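Onel Single-Wall Paper Cup
Made by Dresier for hot and cold drinks
Pack: 2000 cups, in sleeves

The Onel is a rolled-rim cup for counter service and vending.
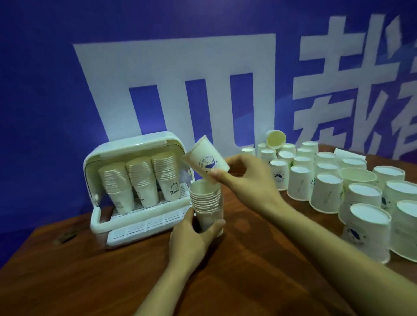
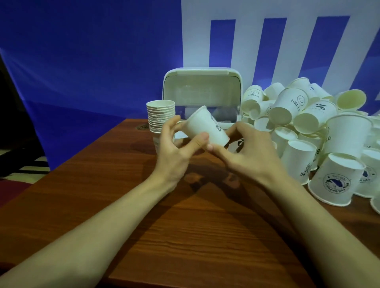

Board is coated on the inner face only. The side seam is heat sealed, with no glue. The base is recessed 7 mm, so stacked cups release singly from most tube dispensers, including the Holst wall unit.

Base diameter: 59 mm
Printing: up to 2 colours, artwork supplied by the buyer
Lids: Trivuvus flat or domed, sold separately

Store sleeves upright in a dry room. Do not microwave. Orders for printed stock close at noon for same-day proofing. No printed stock is made in July.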